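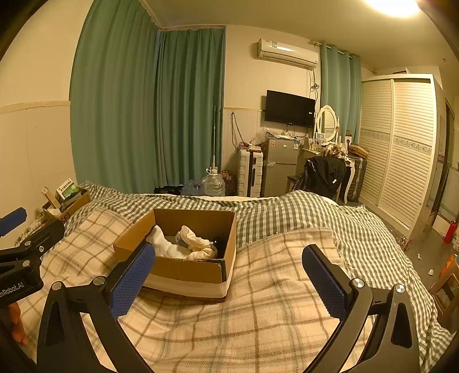 Busex opens free box scheme for people moving out of furnished rooms in Cloncombe

Removals and storage firm Busex has started a free box scheme for tenants in Cloncombe who are packing up a single furnished room. The firm has set aside 1,000 used cardboard boxes, which can be collected from its depot on Perkance Road until the end of December.

Each household can take up to 14 boxes and keep them for as long as the move lasts. There is no deposit. Boxes still in good shape can be brought back to the depot, where they will be checked and handed out again.

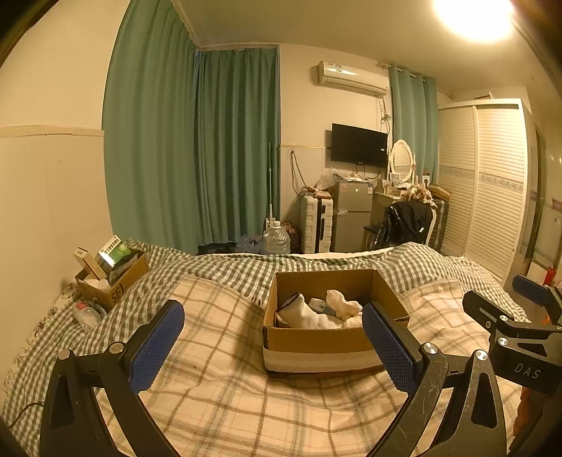

Page last updated: December, 4.15 pm

The scheme is aimed at people who live, sleep and store everything in one room. In a room like that the bed is often the only clear surface for packing. Busex suggests standing an open box on the bedspread and filling it with soft things first, such as socks and cloths. Small bottles can go in a clear plastic bag of their own.

Larger items, including televisions and mini fridges, are not covered. Tenants should check with their landlord which of these belong to the room before they book a van.

A spokesperson for Busex said: "Most of the calls we get about single rooms are from people who have run out of boxes the night before. We had a lot of clean ones sitting in the depot, so we are giving them out."

The first 530 boxes come from Doherty, the Cloncombe furniture shop, which would otherwise have sent them for recycling. They vary in size, and some carry printing or tape from earlier use.

Boxes can be collected between 8 am and 6 pm. Tenants without a car can ask for delivery within Cloncombe, with up to 20 deliveries made each week.

Notes to editors

Busex offers removals and short-term storage from its depot in Cloncombe. Press enquiries should go to the Busex office on Perkance Road.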